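Jillside Compact Umbrella with Wooden Handle
by Lustetti

Color shown: light blue
Also in: oatmeal, moss, brick red
Item: Jillside 68

Add to basket | Save for later | Ask us a question

We have been selling umbrellas at Lustetti for a good long while now, and the Jillside is the one we end up lending to visitors when the sky turns, which probably tells you more about it than anything I could write on a product page. It's a small folding umbrella with a short wooden handle and a thin loop strap, and it comes in soft, slightly chalky colors that look nice in a hallway as well as out on the street. The light blue has been our favorite since the first samples came in, and it sells out every August, just when people start thinking about fall.

The handle is where most of the money goes, and we think rightly so. Plenty of folding umbrellas have a perfectly decent canopy on top and then a slippery little knob at the bottom that you can't hold on to with cold fingers. Ours is turned from beech, sanded smooth and finished with oil, and it's short enough to disappear into a tote bag but thick enough to fill your palm. The grain varies from one to the next, so yours may be a little paler or a little more honey-colored than the one you saw in the shop. If you have a strong preference, leave a note with your order and we'll look through the box for you (we like doing this, so please don't feel shy about it).

The strap is a plain thin cord, looped through the end of the handle. You can hang the umbrella from a coat hook, a door knob or your own wrist while you hunt for your keys. We tried a wider woven strap some years ago and it was handsome, but it took forever to dry and it never hung quite straight, so back we went to the cord.

A word about folding it

We get more letters about folding than about anything else! A new Jillside arrives crisply rolled, with every panel lying flat against the next, and after its first outing it will never look quite like that again unless you have a great deal of patience. This is perfectly all right. The fabric is soft on purpose and doesn't mind being gathered up in a loose bundle, and a day or two spent that way on the kitchen table won't do it any harm. 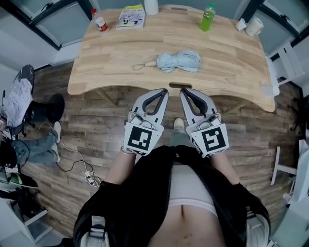
If you do want the neat roll back, let the umbrella dry fully first, half open, somewhere with a bit of air. Then close it, hold the handle in one hand, and give the whole thing a gentle shake so the panels drop away from the ribs. Smooth each panel out between finger and thumb and lay it over the one before, always going in the same direction, and finish by wrapping the closing tab around and pressing the snap. Valentyna Kovalchuk, who has run our repair bench from the beginning, can do this in the time it takes me to find my glasses. The rest of us take a minute or so and grumble a little.

Please don't twist the canopy tight like a dishcloth. It looks tidy, but it puts a strain on the stitching at the rib tips, and those tips are the part we see most often on the repair bench.

The canopy and frame

The fabric is a closely woven polyester with a matte finish, so it doesn't have that shiny, crackly look, and it stays fairly quiet in heavy rain. The frame is steel along the shaft with fiberglass in the outer ribs, which lets them bend in a gust and come back again. Before we settled on this frame we opened and closed the sample 1,000 times, taking turns over several rainy afternoons, and it was still clicking into place nicely when we all lost interest.

It opens by hand. We know a lot of people love a push button, and we do carry one in the Teixeira range if that's what you're after, but a manual frame has fewer small parts to go wrong and it's easier to mend. You slide the runner up until you hear the click, and to close it you press the little catch and slide it down again.

One person fits underneath very comfortably, with a bag. Two people who are fond of each other will manage for a short walk. For anything longer, or for a dog who likes to be included, have a look at the full-length Brenon, which has the same handle finish and a good deal more room.

Details

Canopy: matte polyester, 8 panels
Frame: steel shaft, fiberglass outer ribs
Handle: oiled beech, 4 inches
Strap: thin cord loop, replaceable
Opening: manual
Weight: 16 ounces

Looking after it

Wipe the canopy with a damp cloth and a drop of mild soap if it picks up a mark, then leave it open to dry. Light colors do show city splashes sooner than dark ones, and the blue is no exception, but most marks come off easily if you get to them the same evening. Keep it out of the washing machine, and keep it off the radiator too – the fabric will forgive you but the handle may not.

Once a year or so, rub a little food-safe wood oil into the handle with an old sock and let it sit overnight. Small dents can be sanded out with fine paper before you oil. Some of our customers leave the dents where they are and say the handle feels better with them, and I've come around to that way of thinking with my own.

Repairs and spare parts

Every Jillside can come back to us for repair, however old it is. Rib tips and re-stitching are free for the first 4 years. After that we charge for parts and return postage only. You can also order the cord loop and the closing snap on their own if you're handy, and Valentyna has written out a clear little sheet of instructions that we'll tuck in with them.

When you send an umbrella in, please put your name and address inside the parcel as well as on it. A note about what's wrong is helpful, even if it's only "it makes a funny noise when I open it," and we'll write back before doing any work that would cost you money.

Shipping and returns

Orders placed before noon usually go out the same afternoon. The umbrella travels in a plain cardboard tube with a paper sleeve, and we can add a gift card in our best handwriting if you type your message in the box at checkout. If the color isn't what you hoped for, send it back unused and we'll happily exchange it for another or return your money, whichever you'd like.

You may also like
Brenon full-length umbrella
Teixeira push-button folding umbrella
Spare cord loop for wooden handles
Handle oil, small tin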